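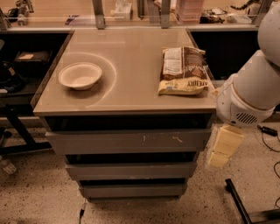
4.2 What went wrong at the drawers

I should own up to the fault that cost us most of August. Our drawer policy, trained at Oduvley and moved over to the Ernudby bench, kept stalling with the arm held low beside the cabinet. The bowl and the snack bag on top were only ever distractors, so we looked at the drawer detector first and wasted a good while on it. The trouble was in the wrist force reading — it drifted, the safety stop took the drift for a collision, and the arm froze. Of 15 trials, 12 ended in a stop with no contact logged at all.

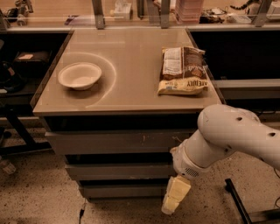 Re-zeroing the sensor before each trial helped, but I don't want to oversell it. We still had 2 false stops in the next block, both during slow downward moves near the drawer fronts (Figure 4). In-ho Ki wanted the threshold raised. I was against that, as a stop that's slow to fire near someone's hand is a far worse thing to have on your bench than a stalled arm.

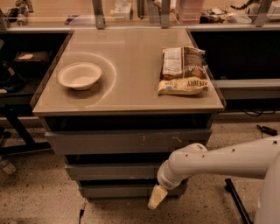 Figure 4. Low approach to the drawers.

Senga Menzies read a draft and objected that re-zeroing could hide a real, steady push on the wrist. She's right, and we now refuse to re-zero if the reading has shifted too far from the last one.

Filed under: Manipulation / Faults and Safety

Related papers
Ulden: a log format for stopped trials
Baxter drawer tests revisited
Force drift in small wrists (Lam and Geddes)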